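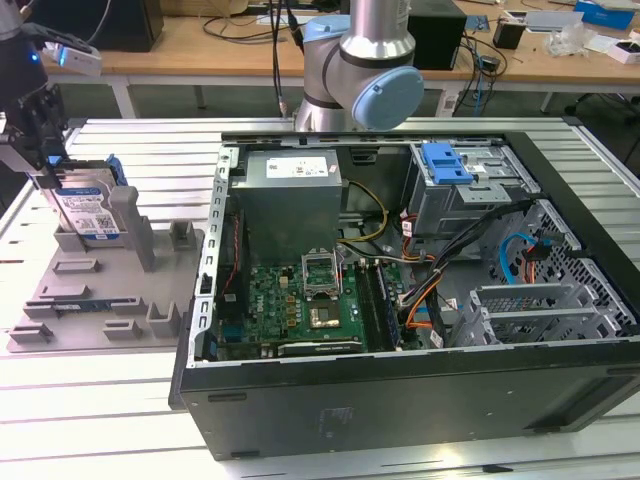 Side off, CPU socket empty, hard drive standing in the tray on the left.

Blog > Computers > Old desktops

Posts Projects Parts list About

Search this blog Go

10 January 2023

Quick one, dinner's nearly on. This is the old office tower I got from the clearance place in Tarnevport, lot 3092, paid 13 dollars for it. Meant to start back in May. Didn't.

Plan is simple. Strip what's worth keeping, see if the rest makes a decent box for the garage. Processor is out of it, socket lever and frame up, so don't go poking in there. Those pins bend if you look at them wrong. I have a cheap chip on order from Bouazza, should fit, fingers crossed.

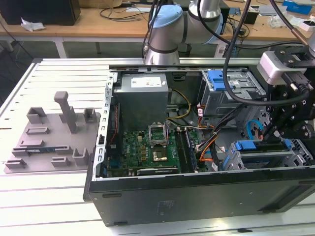 Cables are the annoying part. Yellow and black power leads looped all over the top of the board, orange ones across the middle, and whoever built this thing did not believe in zip ties. I'll redo all of it later. Maybe. Power supply stays for now, label looks fine but I want to test it on the bench before I trust it with anyting.

The blue plastic bits I do like. Caddies, latches, no screws. You squeeze, you pull, done. More than I can say for the Sedden case I did last time, which took skin off 2 knuckles. 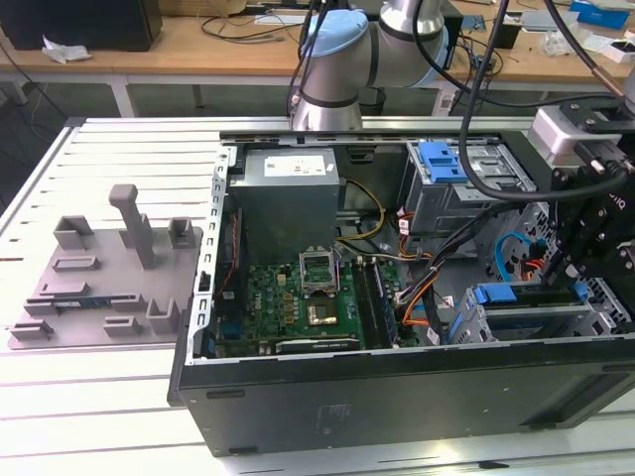
So, drives. Keeping the hard drive if it checks out, going to wipe it first obviously. Then it can hold the music folder, 293 albums and I still play the same few. If it clicks or grinds it goes to the recycling place in Cindton with the other dead ones.

Memory I want to try stick by stick. Slow, boring, but I skipped it once and spent a whole weekend blaming the wrong part.
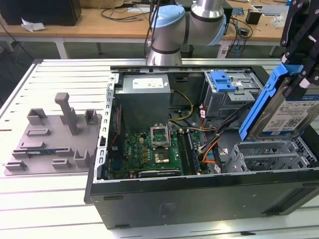
Hard drive in its blue caddy, over the empty bay. Memory module in the tray on the left.

Still to do: dust, fresh paste, new battery for the clock, find the side panel screws (I had them a minute ago). Will post agian when the chip shows up. If anyone has a spare caddy in the same blue, drop me a comment, I could use another.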